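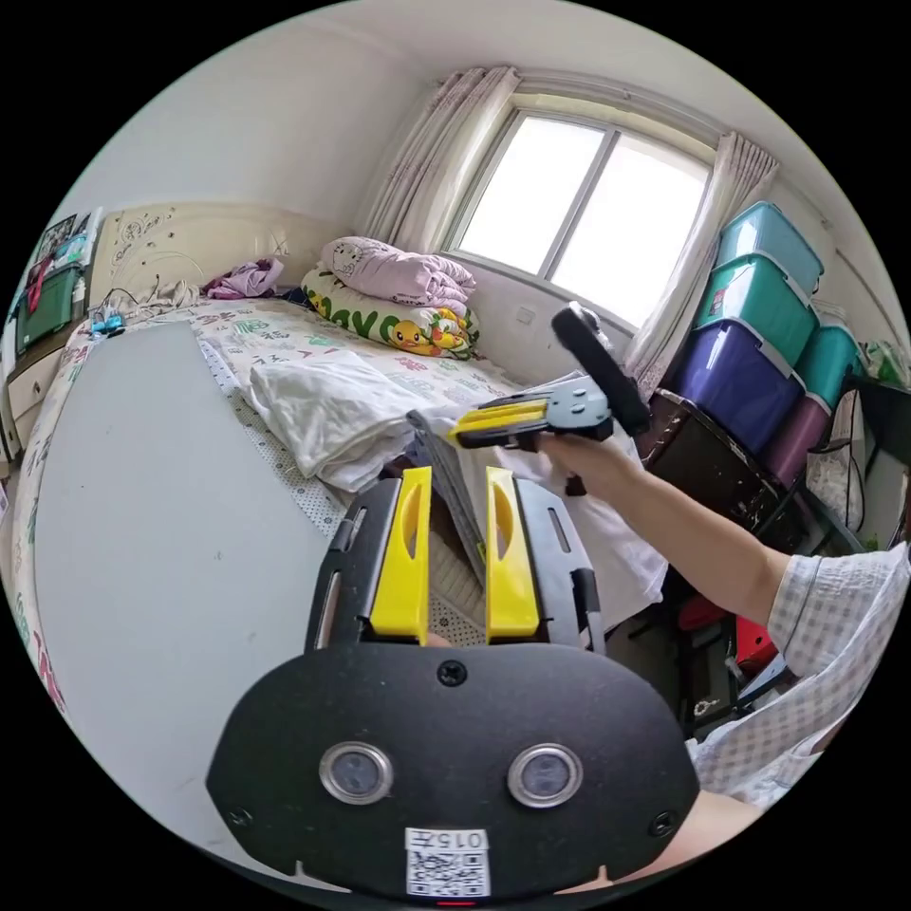 Runis trains laundry robot on folding done by hand in bedrooms

Robotics firm Runis said on 2nd December that a two-armed robot had learned to fold clothes from recordings made with hand-held grippers in people's homes, with no robot present during the recording.

The method, called Doucet, has a person work with a gripper in each hand. Sensors on the grippers store what the fingers do as a shirt or sheet is picked up, turned and folded. Runis collected 1,358 recordings starting in June and kept 1,311 of them for training. The rest were dropped because the position tracking failed partway through.
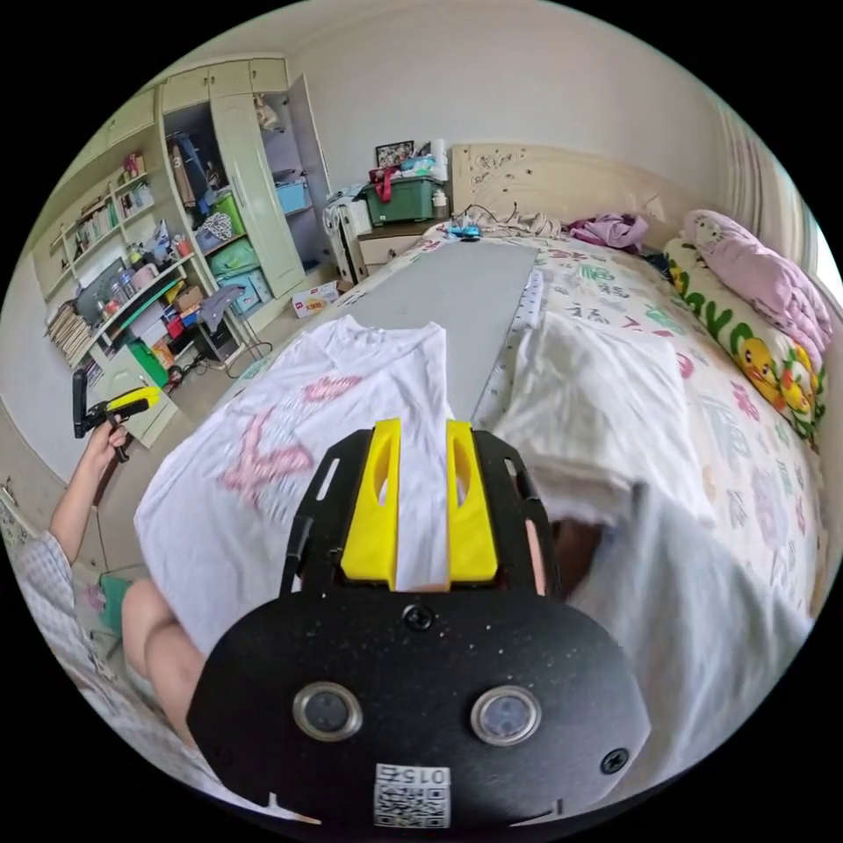 In tests on Avix, the company's own robot, the system folded T-shirts and sweatshirts in 5 homes that were not part of the training set. It completed 372 folds without help. Thin white fabrics on patterned bedding gave it the most trouble, and it often missed the edge on the first try.

Earlier work by the firm used a remote-controlled robot in its lab in Vutunel. Runis said the hand-held approach was faster for the people doing the recording and gave a wider mix of rooms and lighting.

The company has not put the recordings online. It plans to add towels and fitted sheets next, and to test whether shorter recordings work as well.

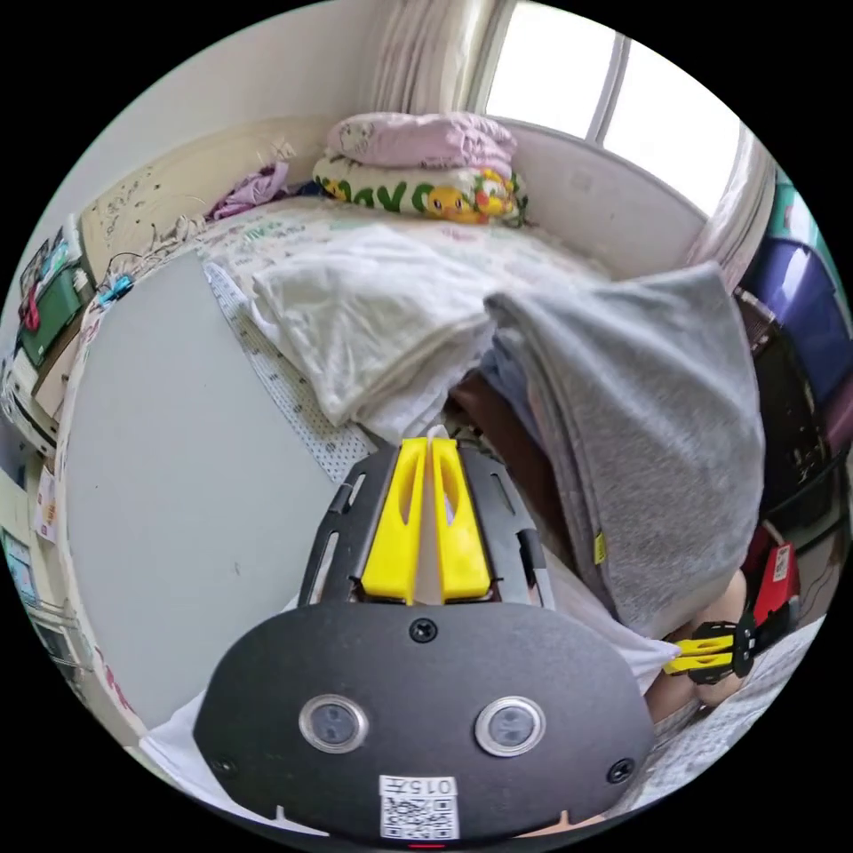

Hand-held grippers with yellow fingers in use beside a bed.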